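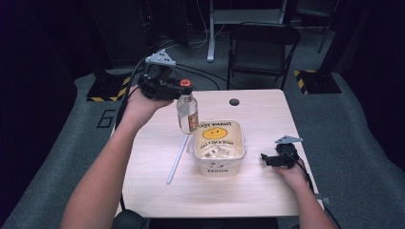
Août, 18 heures passées

Je suis rentrée avec les épaules fatiguées, mais contente. Toute la journée j'ai pensé à ranger, et le soir je range encore dans ma tête. Carla Hourani m'a téléphoné pendant que je mangeais ma soupe. Elle veut venir chez moi pour trier la cuisine avant que je parte à Drindesholm. J'ai dit oui tout de suite, parce que seule je garde toujours trop de choses.

Il y a les bocaux de Nadine, la boîte de Ríos qui ferme mal, et tous ces petits flacons en verre que je n'arrive pas à jeter. Je les lave, je les mets au fond du placard, et après je les oublie.

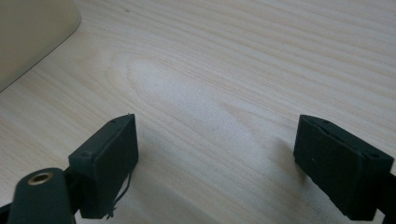 Faut-il garder les flacons avec leurs étiquettes ?

Je garde l'étiquette tant que le flacon n'est pas vide, ensuite je la décolle à l'eau chaude.

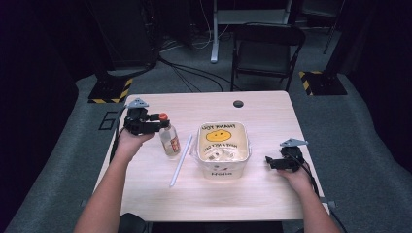
Ma mère disait qu'une maison se juge à ses boîtes, et je crois que je lui ressemble de plus en plus. Chez elle, tout était en fer, avec des fleurs peintes. Moi j'aime plutôt le plastique blanc un peu transparent, comme ce bac avec le sourire jaune et « THANK YOU » écrit au-dessus, où il reste des petites choses blanches dans le fond. Ce visage me met de bonne humeur, c'est peut-être bête. Je voudrais trouver un bac pareil pour mes sachets de thé. Wissam m'a dit de regarder chez Metberg, mais je n'ai pas encore eu le courage de prendre le bus.

Pour la table de la cuisine, je n'ai pas décidé. Nizar Daher la prendrait volontiers, il me l'a répété deux fois.
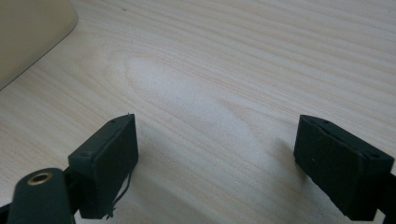

Je lui donnerai ma réponse quand Carla sera passée. Si elle trouve que la table gêne, je la laisse partir, et je mangerai sur la petite, près de la fenêtre. Il faut aussi que j'achète du savon et que je rende le livre à Clem. Maintenant je vais dormir, j'ai les yeux qui piquent.

Dernière mise à jour : août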